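Lidadmont Hand-Held Gripper – Build Kit
Home > Workshop Kits > Grippers

In stock
Page updated November 22, 2022

The Lidadmont is a gripper you hold in your own hand. Squeeze the handle and the jaws close, let go and they open back up. You can bolt a small camera to it, record yourself picking things up, and use the recordings to teach a robot arm the same job. Or you can skip the arm for now and just find out what your fingers are able to grab, which kept me busy for most of January!

I built the first one on a kitchen table and then moved over to the shared workshop at Luangrath, where there's a proper drill press and people who will tell you when your hinge is crooked. Pornthip Hemmin drew the handle you get in this kit. Mine was a straight tube and it made my wrist ache. Hers has a curve to it, and I can work a whole evening with it and still want to go again the next day.

What's in the box
Handle, left and right halves
Jaw frame with linkage
2 finger blocks, dark green
Return spring and a spare
Bag of screws and washers
6 mm hex key
Camera plate (camera not included)
Printed build guide

What you'll need to bring
A small Phillips screwdriver, thread lock, and a flat surface to line up the jaws. A vise is nice but I've done it without.

The fingers
These are my favorite part of the whole build. They're plain rectangular blocks, nice and chunky, and they screw on from the top so you can swap them for your own shapes. They do pick up scuffs and chips along the edges with use. I sand mine now and then – mostly I leave them alone. If you print your own, the Brivolari pattern file has the hole spacing marked, and Chaiwat Chantharasri has added a slimmer version for people working with small parts.

Things to practice on
Start with something light that has an odd shape. A badminton shuttlecock is great: firm at the cork, springy at the skirt, and you have to decide which end you're going for. Put it on a table next to a plastic storage bin and try to get it up and over the rim without bumping the side. It sounds easy, and then you notice how much your wrist has been doing for you all these years. Working with a friend is even better, each with a gripper, passing things across the table.

Build time
Two evenings if you take it slowly. Step 9 in the guide (fitting the spring) is the fiddly one. Hook the lower end first and keep a thumb over it.

Works with
Iswood clamp-on camera mounts, old and new style. The older style needs the longer screws, which are already in the bag.

Spare fingers and springs are sold separately, and the pattern file comes with every kit. If you make a finger shape you like, send it over – I'd love to try it out.
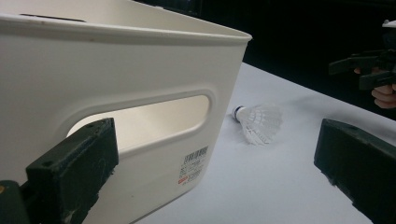
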